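Progress report to Fairclough, August
Project: Handling rules for human demonstration recording, pouch packing task
Prepared by Stamatia Liapis, Tronley

1. Status

Work package 2 covers the written rules that a packing demonstration must meet before it is passed to the robot training set at Cavix. Draft 3 of the rules is complete. Of 243 recordings reviewed against it, 30 were rejected and the rest released.

2. Rules for the work surface

Empty pouches, tea bags and printed cards each keep to their own area of the blue cloth. Piles are not squared up between cycles. A robot cell will receive stock in uneven heaps, and recordings of tidy stock have limited value for it. Crumbs of herb may stay where they fall, but tools and personal items may not be on the cloth.
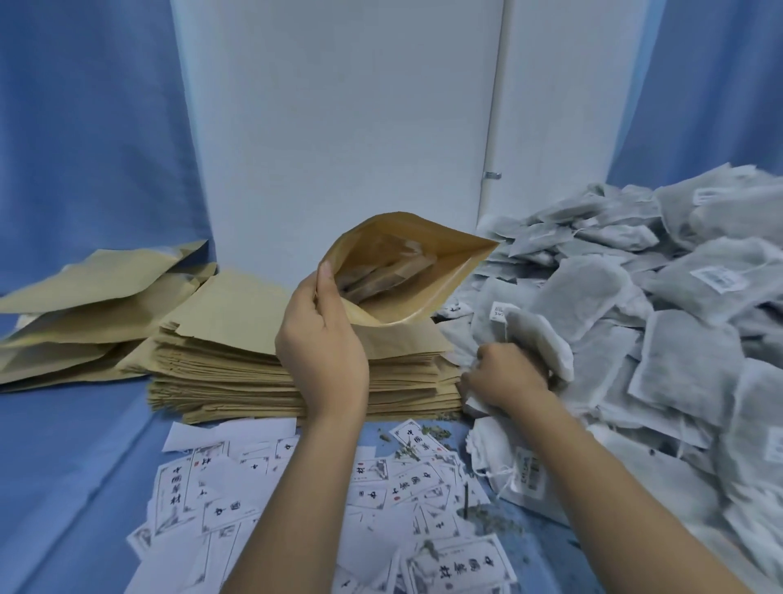

Rule 2.4 was reworded after the first review. It used to say that the pouch must be "fully open" before the first insertion, and reviewers disagreed on what that meant. The new text requires the mouth to be wide enough for a bag to enter without touching the rim — a condition two reviewers can check separately and agree on.

3. Rules for the hands

One hand holds the pouch throughout insertion. Sleeves stay above the wrist. A dropped bag is picked up and the cycle continues; the recording is marked as containing a recovery and is kept. Draft 2 discarded such recordings, and Cavix asked for them back.

Session length is limited to 40 minutes, followed by a break away from the table. 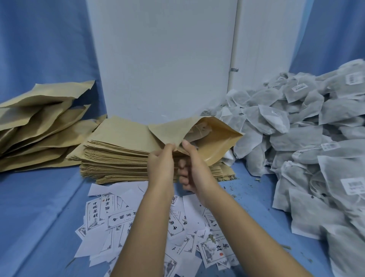 Do the rules apply to recordings made before Draft 3?
Only where the recording is still unreleased. Released material keeps its earlier rule version, which is stored with each file.

4. Open items

The labeling guide for partial grasps is late. Flovureo has the current text and will return comments before Draft 4 is issued. No change to the budget is requested.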